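Washing up in a tub instead of the sink - anyone else?

gumleaf_annie
Our tap water comes off a tank and by August I'm counting every litre (1,000 left in the small tank, eek). So I've given up filling the kitchen sink and gone over to a tub on the table. I'm a convert! Yellow plates come up a treat. 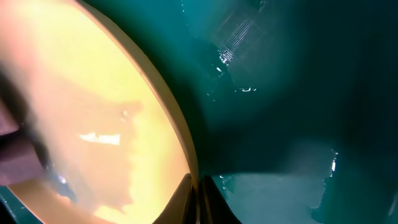
Yellow, very close up.

The main thing is how little you need. I put in a shallow bit of water, wash glasses first, then plates, and the greasy stuff waits till last. 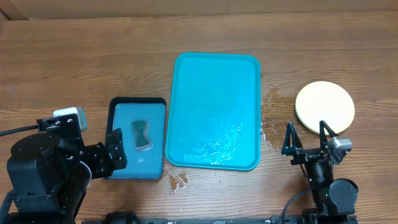
After that it all goes on the garden, except anything really oily, which I wipe out with newspaper first. My neighbours reckon I'm mad.

postie_bob
Not mad, but I can't see it saving much. We've got a Wallix dishwasher and it uses less than I ever did by hand.

gumleaf_annie
Fair enough if you've got the power for it - we don't, not in winter. And there are only two of us, so it'd take 3 days to fill one. 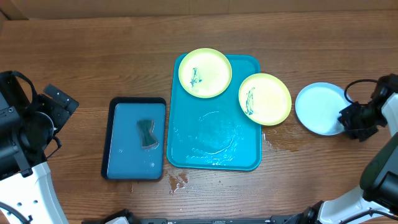 I did try a proper double-bowl sink from Haddad at our last place and hated it. Neither bowl fitted a roasting pan.

tinshed
With Bob on this one. Also be careful what goes on the garden, my parsley carked it after a month of suds. What detergent are you using?

gumleaf_annie
Geltari, the unscented one, maybe half a squirt. Sponges get swapped every 2 weeks, sooner if they pong.

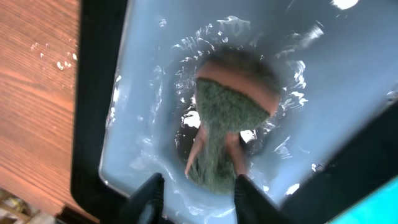 Re: detergent on veggies

tinshed
Half a squirt is probably fine. I'd still keep it off anything leafy and give it to the lemon tree.

postie_bob
Lemon tree gets mine too, by other means.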